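Tuesday, October 21, 2025

Desk by the drawer unit, first full day of sorting. Started at half past eight. Overhead lights on, heating off until mid-morning.

The desk is the white Drulton with the top at 72 cm. I measured it again before doing anything, front edge to floor, left and right. The left reads 72 exactly. The right is low by two millimetres, consistent with the foot on that side having been wound in at some point. I left the foot alone. Adjusting it means emptying the drawer, and the drawer was next on the list in any case.

Drawer, first pass. Contents sorted into keep, move and bin. Keep: marker pens that still write, one stapler, clips, the short steel rule, the box of split pins. Move: batteries, the tape measure with the cracked case, anything with a plug. Bin: dried-out pens, the perished elastic bands, four instruction sheets for items we no longer own. Each pen was tested on scrap with a line and a small circle. A pen that draws the line but fails on the circle is finished, in my experience, within a week. These went in the bin with the others.

Runners. The drawer opens to its stop without force but drags over the last part of the closing travel. Wiped both runners with a dry cloth and got a quantity of grey fluff and one paper clip, bent. The drag is less. It has not gone. I suspect the rear of the left runner is sitting slightly proud, and the screw head there looks chewed. To be looked at with a proper light.

Paper. The big white sheet goes over the working part of the desk, right-hand side, and stays there for as long as the sorting lasts. It can hang over the front a little. I tried trimming it to the edge last time and it curled.
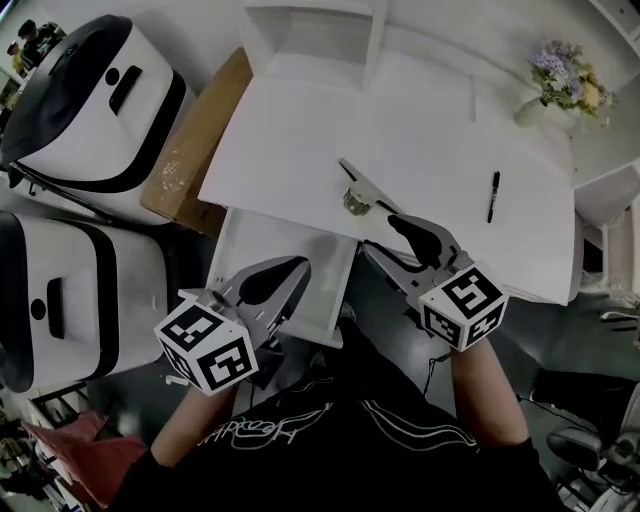
Coralie Pearce thought the drawer should be fitted with dividers before anything went back in it, and that sorting into an undivided tray was work to be done twice. She would also move the marker pens out of it altogether and stand them on the shelf, tips down.

I agree about the dividers and have measured for them. The tray is 41 cm wide inside. The Zesetti strips come in one length and can be scored and snapped, so width is no obstacle. Height is. The strips in the catalogue are taller than I would like, and a tray that only just clears the underside of the desk top will not forgive an error of a few millimetres. I have written the clearance on a slip and put it in my wallet.

On the pens we differ. Tips down is correct for a pen used every day. Ours are used perhaps twice a week and I store them flat, caps checked. Left it open. She can have the shelf for a fortnight and we will see which lot dries first.

Shelf unit. The compartments behind the work surface had become a place for post. Took everything out, wiped down, put back in this order: reference on the left, current in the middle, stationery on the right. The vase stays in the corner. I had intended to move it, on the grounds that water and paper should be kept apart, but was overruled before ten o'clock and the point is not worth pursuing. The lavender at least keeps its shape.

Labels. The Breltolari tape was loaded the wrong way round and had printed a metre of nothing. Reloaded. Settled on capitals, one word per label where possible. STAPLES, CLIPS, PENS, RULES. I made one for MISC and then took it off again. A compartment marked MISC will be full by December.

Tea at eleven. Biscuits from the machine end of the building, stale.

After tea, the light. I have been saying for some weeks that the desk is adequately lit and have never measured it, so I did, in the crude way: a page of small type laid flat at the left end, then the middle, then the right, read at normal sitting distance. All three readable. The left end is the poorest, with one's own shoulder in the way if one is right-handed. The round ceiling light does most of the work on this side. The tubes in the lower part, under the mezzanine, contribute nothing to the desk that I could detect by shading the page with my hand. They are also a colder white, or look it from where I sit.

A lamp on the left end would cure this. It would also take up the only part of the desk with no paper on it. No decision.

Noise, for the record: moderate. Sound carries down from the mezzanine railing and also up to it, and a stapler used on the bare desk top can be heard at the far side of the pillar. Used on the paper, less so. One more argument for the sheet. 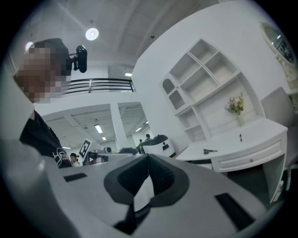 Can the drawer be lifted right out for cleaning, or is it fixed to the runners?

It lifts out. Pull it to the stop, raise the front edge until the rollers clear, then draw it forward. Two hands, and empty it first.

I had written the opposite in September, that it was fixed, and have now crossed that out. The misunderstanding arose from the stop, which feels final if one pulls level. Fares Matar knew about the lift and had assumed everyone did.

With the tray out I could get at the left runner. The rear screw is indeed chewed, and it had backed out by half a turn. Nipped up with a wider blade than the slot really wants. Replaced the tray. The drag on closing is now confined to the last six millimetres and can be ignored. A replacement screw would be better. I have added screws to the Mahasneh order, pack of eight, the smallest they sell.

Lunch late. Soup.

Afternoon given to cardboard. Policy until now has been to keep every box in case of return, and the result is that one walks round them. New policy, agreed with Fares at the desk:

- Boxes in use stay open and stay beside the drawer unit, where they can be filled without bending across anything.
- Boxes not in use are flattened the same day and stood on edge against the side of the desk.
- Flattened boxes go out when the stack is thicker than a hand.
- Labels stay on boxes in use. They are cut off before the cardboard goes out.

The last of these cost us more discussion than the rest together. Fares would leave the labels on. I have had one collection refused on account of plastic film on the board and would prefer not to have another. It takes a minute with a blade.

Flattening: slit the tape along the base first, then the side seam only if the board is glued. Ours mostly is not. If the side seam is slit without need, the box cannot be used again, and two went that way before lunch. My own doing.

The box by the drawer unit is the one for the move pile. It takes the batteries (in their own bag), the cracked tape measure, the leads and the old desk tidy. Heaviest items at the bottom. Flaps left up until it is full, to save folding them back each time.

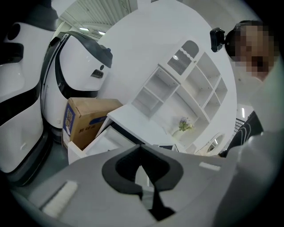 Brown box by the white drawer unit, printed side to the front.

Checked the gap once more towards four o'clock. The box has to sit close enough to the drawer unit that it does not wander, but the lower fronts must still open. With this size of box they do not, quite. Either the box moves forward by a hand's width while the unit is in use, or we find a narrower box. Coralie suggested turning it through ninety degrees. I shall try that first, before looking for another.

Not done today:

- Foot on the right of the desk. Still low.
- Dividers. Awaiting a reply on strip height.
- The second drawer down, which I opened and closed again.
- Lamp.

Done and need not be looked at again this week: shelf order, labels, pens, runner.

The sheet of paper is to be replaced on Friday or when it is written over, whichever is sooner. At present it has a column of measurements on it in my hand, a telephone number in somebody else's, and several small circles. The telephone number should be copied off first. I asked both of them and neither claims it.

Left at ten to six. Floor by the desk wants sweeping, mostly fibres from the cardboard. Broom is upstairs.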